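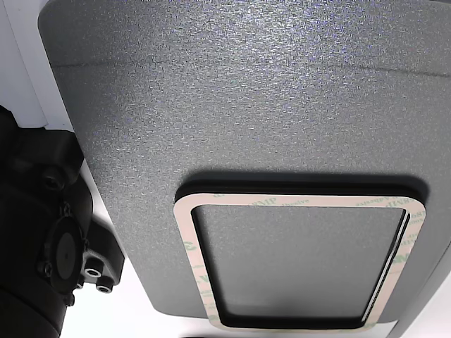
Fig. 1. Adhesive frame with its liner still on, grey panel behind, arm at the left.

Session 6: The frame that wouldn't stay put

Right, this week is the fault session, and I've picked one I know far too well because I was the one standing at the cell when it went wrong. Have Fig. 1 to hand while you read. There are questions for the tutorial at the end and I do want them attempted, even badly!

The job, in case you missed last week: a small arm picks up a rounded black frame, somebody peels the liner off the sticky side, and the arm presses the frame onto a flat panel. The liner is the pinkish-beige layer with the green printing (you can read 68MP in one corner and bits of the word adhesive going round). Liner on, nothing sticks. Liner off, everything sticks, including things you'd much prefer it didn't, like gloves.

What happened

We ran the Woritton cell through most of March. By the end of the run it had logged 181 frames placed and 179 of them were fine. Two were on the floor. Both had been signed off by the controller as good, and that's the bit I want you to worry about. Two bad parts in a run like ours is a nuisance. Two bad parts that the machine swears are good is a fault in how we check.

The first one was found by Desta Seyoum, who trod on it. The liner had never been peeled. The arm had pushed a perfectly smooth piece of backing paper against the panel, felt the push come back at the force it expected, ticked the box and moved off. Force is all we were measuring, you see. A frame with its liner on pushes back very nicely.

The second one was worse, and it's my fault, so I'll tell it properly. Part of the liner had torn and stayed behind along one side. The frame held for a while, long enough for me to lean in and start wiping down the panel next door, and then it let go. I reached for it without thinking (everyone does, try dropping a pencil near a friend) and my hand went into the space where the arm was about to come back. Gwendolyn Oyelaran hit the stop. No injury, one very loud word from me, and a form to fill in.

Why was I able to lean in at all? The cell was in its slow teaching mode and I'd got into the habit of treating slow as safe. Slow means you have more time to react. It doesn't help if you're looking at a frame on the floor.

What the log told us

Robel Sisay went through it the next morning and the line for the second frame is number 536, if you're using the printout. Look at the force trace beside it. It looks the same as its neighbours, give or take a wobble you'd never spot unless you knew. I spent ages trying to find a threshold that would have caught it and I couldn't. Anything tight enough to reject that frame rejected a good handful of sound ones as well.

So we stopped fiddling with the threshold and asked a different question: what would be different about the world if the liner were still on? Gebremedhin Alemneh suggested a gentle tug after the press. If the frame is stuck, the arm feels it resist. If it comes away, the arm is still holding it and can take it to the reject tray, so nothing falls and nobody grabs. We also put a peeled-liner check on the operator's side, where the whole liner has to be laid flat on a mat before the start button will work. Zewditu Tekleab thinks the mat is fussy. She may be right, and we'll argue about it in the tutorial.

House rules since then

Hands stay out of the cell until the arm is stopped and locked off, slow mode included.
Dropped parts stay dropped until then as well.
If a liner tears, bin the frame. Please don't pick at it with a fingernail.

For the tutorial

Write down what the controller knew about each bad frame at the moment it called it good. Keep it to what it knew, which is less than you'd think.
The tug test can fail too. Find a way for a frame to pass the tug and still come off later.
Is the mat worth keeping if the tug works? Come with a view.
Sketch where you'd stand to wipe down a neighbouring panel, and mark where the stop button ought to be.

Bring the printout with you, I've only got one spare.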